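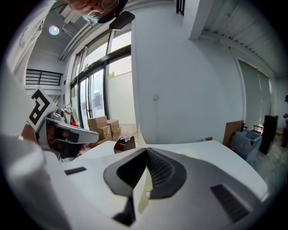

Open garment racks get sold as a replacement for a closet, and we get enough mail about them that we put the answers on one page. We sell hanging storage and we still think most of the claims are a stretch. A rack standing against the wall with things hanging on it, like the one at the back of the room here, is about as much as we'd ask of one. Something small and red has ended up near the bottom of it, and in our experience the bottom of a rack always collects something.

Can a rack really replace my closet?

For a weekend bag's worth of clothes, sure. For a full wardrobe we doubt it. You lose the door, the shelf and the dark, and you gain dust on the shoulders of anything you don't wear often. If you own one good coat and a few shirts, go ahead.

The Uvholm is rated for 157 pounds. Should I believe that?

Believe that it held 157 pounds once, spread evenly, on a flat floor. Then load it with 50 and see how it behaves when you pull out a hanger in a hurry. We have the Uvholm in our own back room and it leans if all the winter coats go on one end. Put the heavy stuff in the middle.

Do I need the model with wheels?

Probably not. People picture themselves rolling it from room to room and then it sits in one spot for years. Wheels also add wobble. The Memon comes with four casters, two of them locking, and the locks are fine on wood and not much use on thick carpet. Plain feet cost less.

Does it have to go against a wall?

No, but it looks and works better there. Out in the open it gets bumped from both sides. Leave enough room behind it that the hangers don't scrape the paint.

What about those fabric covers?

We're not fans. The Plumetar cover keeps dust off, we'll give it that, and the zipper snags at the corner every time. An old sheet does the same job. If you're storing wool over the summer, use a proper garment bag and wash or brush everything first.

Will velvet hangers save me space?

A little. The "double your closet" line on the package assumes you were using very fat wooden ones. They are good for slippery blouses and bad for anything damp.

Is the bottom shelf worth paying for?

Depends on your habits. Ours became a home for stray socks and one umbrella. If you have three pairs of shoes you wear all the time, it's handy. A cheap tray on the floor is just as good.

My Jorkon arrived with a bent crossbar. Can I straighten it?

Please don't. A tube that has been bent and bent back will sag there again. Send us a photo with your order number and we'll ship a new bar. You can keep the rest assembled while you wait, but take the clothes off.

How often should I tighten the screws?

The instructions say never. We check ours every March when the heavy coats come off, and there is always one that turns.

Page updated 5 February 2020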